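How do you teach a robot to hang things up?

For readers aged 8 and up. Grown-ups allowed.

You know how to hang a coat on a hook. Easy. You did it when you were three, probably, and missed, and did it again. Now try explaining it. Every bit of it. How hard to squeeze. When to let go. Which way to turn your wrist.

Hard, isn't it?

That is the problem with robots. They don't know any of the little stuff. Tell a robot "hang it up" and it just sits there.

So people show them instead.

Two ways to show

Way one is remote control. You sit at some controls, you move, the robot moves. Bit like a video game, but slower, and the robot might bump the table. The robot remembers how its own arm went.

Way two is by hand. No robot arm doing the work at all! You hold the robot's "hand" in your own hand. It's called a gripper. Two fingers, open and shut, that's it. You do the job with the gripper, and a computer keeps a record of how it moved. Later on, a robot arm with the same sort of gripper can learn from that.

At Ginddale, where our robot project Orura lives, we mostly use way two. Quicker. Also your arms get tired, so we stop for biscuits.

The hanging up job

One gripper in each hand. The job is to take a piece of cloth and get it onto a rack that has hooks sticking out all the way round. Sounds like nothing. It isn't nothing! Cloth is floppy. It never falls the same way twice, and a robot finds that very confusing. A toy brick is much kinder. 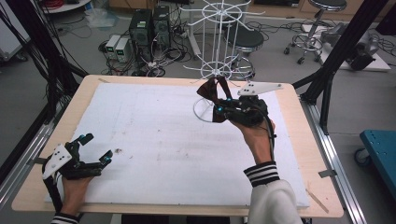
Barnabás Lengyel wrote in to ask why you can't do it once, really well, and be done. He says he learnt to tie his shoes from one go of watching his sister, so a robot ought to manage it, and anyway wouldn't it get bored?

Good question Barnabás. Robots don't get bored, so that's fine. But once is not enough. If you only show it once, the robot learns that one time. Cloth here, hook there. Move the rack a tiny bit and it's lost. It will try to hang the cloth on thin air.

So you show it again with the rack turned. And again with the cloth picked up by a corner. And again from the other side. We have 3,171 goes saved for hanging up so far. Of those, 1,368 were done by the same person, who now does it at home in her head when she's hanging out the washing.

What about mistakes?

Some we keep! If you drop the cloth and pick it up again, the robot gets to see how to fix a drop. That's useful. If you sneeze and fling it across the room, we bin that one.

Also – go steady. If you rush, the robot learns rushing. Smooth and slow-ish is best, and don't hide what you're doing behind your own elbow.

Then what?

All the goes are put into a computer program. Ours is called Urex. It looks for what is the same each time (fingers close on cloth, cloth goes up, cloth goes over hook, fingers open) and what changes. This takes ages. We leave it on overnight and come back at 9 in the morining.

Then the robot has a try. On its first day Orura had 19 tries and got 2. We cheered anyway.

Try it at home

You need two pairs of kitchen tongs, a sock and a coat hanger. Ask before you take the tongs.

Hold one pair in each hand. Those are you're grippers. No using your fingers!

Pick up the sock. Hang it on the hanger.

Now get a friend to move the hanger and do it again.

Now do it with one eye shut.

Write down what went wrong, then swap over so your friend has a turn. Did they do it the same way as you? The robot would have to learn from both of you.

Next time: folding. Worse than hanging. Much worse.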